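Durnik lab starts gathering box-handling examples by hand
May 4, 2020 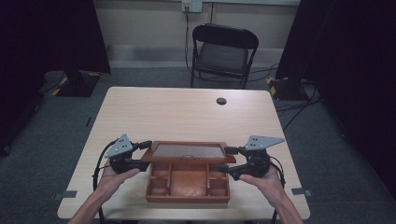 The Durnik lab has begun recording its first large set of hand-guided examples for Kokitz, a learning system meant to pick up everyday two-handed jobs by studying how people do them. The goal for this round is 500 recordings, and 144 are already in.

Each person works with a pair of hand-held grippers, so every example comes from the same kind of fingers the finished robot will use. The current job is a wooden box with a hinged lid and a divided tray - a simple thing to open with bare hands, and a surprisingly rich problem with two short jaws on each side.

"I love this part," said Constanza Escobar, who leads the recording work. "You do it slowly, you do it again a little differently, and suddenly you notice how much your left hand was helping all along!"

Bhupendra Gautam and Renato Vergara are sharing the sessions between them, with 2 blocks in the morning and 3 after lunch. Fumbles are kept and labeled too. Vsevolod Semeniuk, who is training the system, asked for them back in January, when the plan was drawn up, and says he wants Kokitz to see people recover from a bad grip.

Drawers and jars come next. The lab plans to share the full set with its partners at Dokositz once the labels have been checked, and Escobar is already collecting suggestions for other boxes to try.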